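Thibodeau renters get 90 more days on kitchen rules

THIBODEAU, May 2024 — Renters and small landlords here have another 90 days to get their kitchens up to code. The town council voted late in the evening to push back the deadline, after a long public comment period and a lot of grumbling from both sides of the room.

The rule, passed last year, covers older rental units. Working vent over the stove. Outlets near the sink that trip when they should. Upper cabinets and shelves fixed to wall studs, not just drywall. Landlords pay, tenants have to let them in.

Trouble is the inspections. The town hired an outside firm, Trusora, to do them, and the firm has been slow. Of 3389 units on the list, 129 had been signed off when the council met. Several landlords said they called for weeks and got a recording.

Trusora said in a written statement that it has hired more inspectors and that "the pace will look very different by August." It did not say how many were hired. The town has not fined the company and council members didn't sound eager to.

Under the old schedule, owners without a sign-off would of started getting penalties next month. The charge is $80 per unit, per week. That is now on hold. Owners who already paid for a reinspection won't get that money back, at least for now. A motion to refund them died without a second.

Tenants were split. One woman from the Turnura Street apartments told the council she has been cooking with the window open all winter and didn't want to hear the word "extension" again. Another renter said his landlord had already sent a letter warning of a rent increase to cover the work, and he would rather wait. The rule doesn't bar increases. It does say a tenant can't be moved out for the repairs unless the kitchen will be out of use more than two weeks.

Supplies are also an issue. Hevov, the hardware store on the east side, ran out of the approved outlets twice this spring, and the manager there said the vent hoods are on back order. Bigger landlords buy direct. The smaller ones, two or three units, mostly shop local and mostly they wait.

What changes now: owners can ask for an inspection online or at the town clerk's window. Phone requests are still being taken but the clerk's office says don't count on a quick call back. Units with children under six go to the top of the list, then units where a tenant has filed a complaint. Everyone else gets a date in the order they applied.

Photos of finished work can be sent in for the cabinet part only. Vents and outlets still need a visit in person.

The vote was 4-1. The lone no came from the council member who wrote the original rule and who said the delay "rewards people who did nothing." There was some clapping at that, and some booing. The chair asked for quiet twice.

The council also tabled a parking item and approved teh library's summer hours. Forms for the kitchen program are at the clerk's office and both library branches.

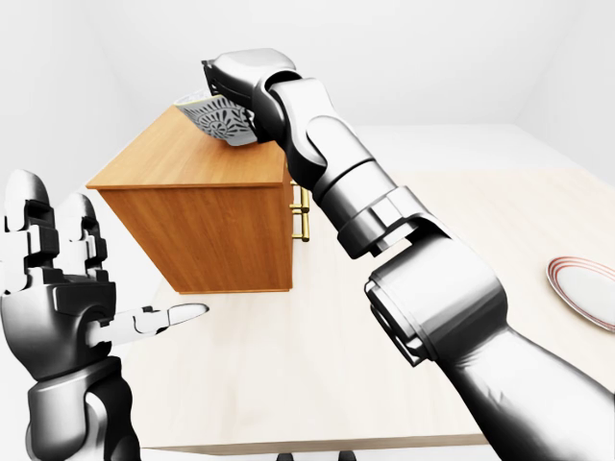 The clerk's window is open until 4:30, closed for lunch. Bring the unit address and a copy of the lease if you're a tenant filing a complaint. Owners need the rental license number.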